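Field Diary of the Rornari Trail Office
Entry for Thursday, evening
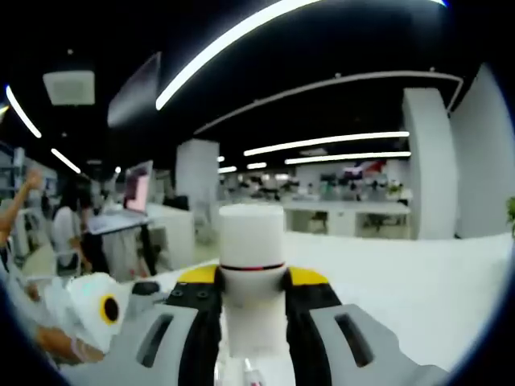 White cylinder, upright, held at mid-height.

The party left Sriwong at 6:40 in the morning, later than planned, the bus having waited for two passengers from the upper village. The road to the trailhead is in fair condition as far as the second bridge. Beyond it the surface is broken, and visitors with their own vehicles should be advised to park at the bridge and walk the remaining distance.

Registration at the Alusach gate was orderly. The visitor book for the season stood at 3397 names when we signed. Ms. Meriem El Fassi, who joined us for the inspection of the lower lodges, asked that the gate hours be posted in more than one language. The request has been noted and will go to the district office with this month's papers.

The climb to Jelero took 5 hours with stops. The path follows the river through terraced fields and then enters oak forest, where it is shaded and easy underfoot. The painted markers are faded on the east bank, and at the fork below the old mill there is no marker at all. We met a couple there who had taken the left-hand path and lost most of the morning. They were in good spirits and had enough water.

The lodge at Jelero is at an elevation of 1512 meters, according to the board by the door. Rooms are plain and clean. The evening meal was lentils, rice and greens, served at six. Guests are asked to order before four, a rule that walkers arriving late do not always know. Mr. Tadhg Moriarty raised the matter with the lodge keeper, who agreed to place a notice at the last tea house below.

Two of the three footbridges on this section are sound. The middle one has a loose handrail on the downstream side - it will bear a walker's hand but should not be leaned upon. A repair order was written before supper.

Weather: clear until noon, cloud from the south afterward, light rain at dusk. The ridge could be seen for a short time in the morning, and several guests at the lodge hope to rise early for it tomorrow. The keeper has promised tea at five.

Mr. Moriarty has a blister on his left heel and will decide after breakfast whether to go on to the pass or return with the porters. Ms. El Fassi will continue in either case. The spare map was left with the couple from the fork and should be entered as issued.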